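Skript zum Kurs Küchenordnung, Teil 6: Die Arbeitsfläche

Letztes Mal sind wir bei den Unterschränken steckengeblieben, den Rest davon hole ich im August nach. Heute also die Arbeitsfläche, mein Lieblingsthema! Ich habe selbst jahrelang alles stehen lassen, was irgendwie nach Küche aussah, und mich dann gewundert, dass ich Zwiebeln auf einem Streifen so breit wie ein Briefumschlag schneide.

Bitte messt bis zur nächsten Stunde eure Fläche aus, und zwar nur das Stück, auf dem ihr wirklich schneidet und anrichtet. Bei mir sind es 878 Millimeter zwischen Spüle und Herd (klingt viel, bis das große Brett daliegt). Die Kursküche im Haus Pellitlow hat fast 1199, da lässt es sich natürlich leicht reden.

Dann zu den Brettern. Ich arbeite mit zweien, einem großen mit Saftrille für Fleisch, Melone und alles, was tropft, und einem kleinen für Kräuter oder Brot. Das große darf ruhig liegen bleiben, wenn ihr jeden Tag kocht. Geräte wie der Miniofen kommen nach hinten an die Wand, aber bitte mit Luft drumherum – die Anleitung sagt euch, wie viel. Und Vorräte, die man sehen soll, gehören in durchsichtige Dosen mit Deckel. Frühstücksflocken zum Beispiel, die werden in der offenen Tüte so schnell labberig.

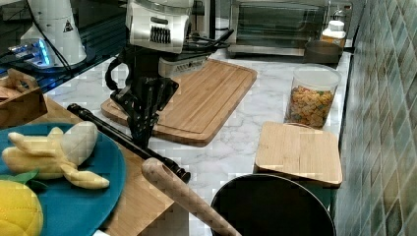

Durchsichtig ist schön und gut, wendet Hrubý ein, aber dann greift bei uns jeder im Vorbeigehen hinein, und bis zum Frühstück ist die Dose halb leer. Stimmt, das Problem kenne ich! Dann stellt die Dose in den Schrank und lasst draußen nur stehen, was ihr beim Kochen braucht. Salz, Öl, fertig.

Noch kurz zu Stein und Holz, das kam per Mail. Marmor mag keine Säure, also Zitrone und Essig gleich wegwischen und nie mit Entkalker drangehen. Holzbretter nach dem Spülen hochkant trocknen lassen, ab und zu ölen, nicht in die Maschine. Große Töpfe stelle ich beim Vorbereiten gern direkt neben das Brett, dann schiebe ich das Gemüse einfach hinüber.

Aufgabe: Räumt eure Fläche einmal ganz leer, wischt sie ab und stellt eine Woche lang nur zurück, was ihr gerade benutzt habt. Notiert, was am Ende wieder dasteht. Die Liste bringt ihr mit.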